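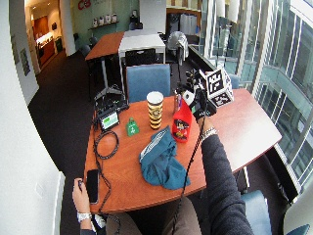

Figure 7.1 A shared table in use: striped cup, red pouch, phone, coiled cable.

Chapter 7. The Myth of the Clear Desk

Office manuals love the bare tabletop. Firms such as Pavero sell trays and rules to produce it, and claim it makes people work better. The evidence is thin. Hollis surveyed 232 shared tables one July and found that 94 were cleared daily, yet he never asked whether anyone on them got more done.

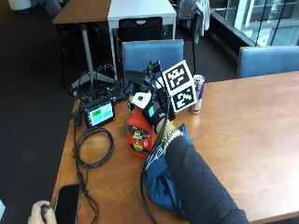
A drink can or a spray bottle takes up little room – the real question is who has to reach past it. This chapter looks at reach first and tidiness second, and treats both with some doubt.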